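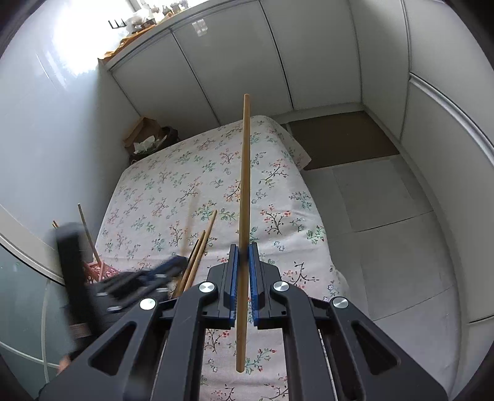
Clivau opens orders for Modo hand-held gripper kit

Paired grippers let people record two-handed household tasks at home, no robot needed

SASTESCOMBE, Jul 31, 2020 — Clivau today opened orders for Modo, a kit of two hand-held grippers for teams that teach robots by showing them. One gripper per hand. Pick things up, put them down, send in the recording.

Orders placed now ship in October. Price is $2,747 per kit, carry case and charger included. Discount on orders of 4 kits or more, ask sales.

Modo is made for robotics labs and small automation firms that need examples of everyday handling but can't keep a robot arm tied up all day. Each gripper has parallel jaws with ribbed blue pads. The ribs are there for thin and round items, the stuff testers kept dropping with the flat pads on our first units. Dowels, pens, chopsticks, spoon handles.

"Sticks were the complaint, every single week," said Steinar Eskildsen, head of product at Clivau. "A long thin stick wants to roll and it wants to tip. So we stopped using blocks as our main test and went to sticks. Bedrooms, kitchens, whatever room people had free."

The home trial used plain wooden sticks and whatever was around to put them in. Testers worked on beds, tables and floors, in their own light, with their own clutter. Patterned bedspreads stayed on. Clivau asked only that both grippers be used and that the sticks not be taped or marked.

Hallgrímsson, a contract automation shop, ran the kit for the full trial and has ordered more for its own staff.

"New people were recording the same afternoon," said Ea Blöndal, who manages data work at Hallgrímsson. "My one gripe is the left and right units look too much alike. We put stickers on ours."

Clivau says shipping kits will have an L and an R molded into the handle.

What's in the box:
Two hand-held grippers, left and right
Spare set of blue grip pads
Carry case
Dual charger and cable
Printed quick start card
50 plain wooden dowels for practice

Pads are a wear part and swap out with the small driver in the case. Replacment pads will be sold seperately. Firmware updates are free for the life of the kit.

Software — recordings export as standard video plus a jaw-opening track. A desktop viewer comes with the kit, Windows and Linux. Mac version in testing, no date yet.

Limits worth knowing before you buy. Modo is for light objects. Not for wet work, not for hot pans, not for kids. Very fast hand movement will blur the video and the viewer flags those sections so they can be cut or kept.

"Some customers want them kept," said Signe Ravn, lead engineer. "Fine by us. The flag is just a flag."

Demo kits are available on loan to universities and trade press. The first 50 loan requests get free return shipping.

Press and loan requests: Naomi Kaijage, Clivau press desk, Sastescombe
Sales and volume pricing: Hanne Bach, Clivau sales

About Clivau
Clivau designs and builds hand-held tools for recording manual tasks. The company is based in Sastescombe.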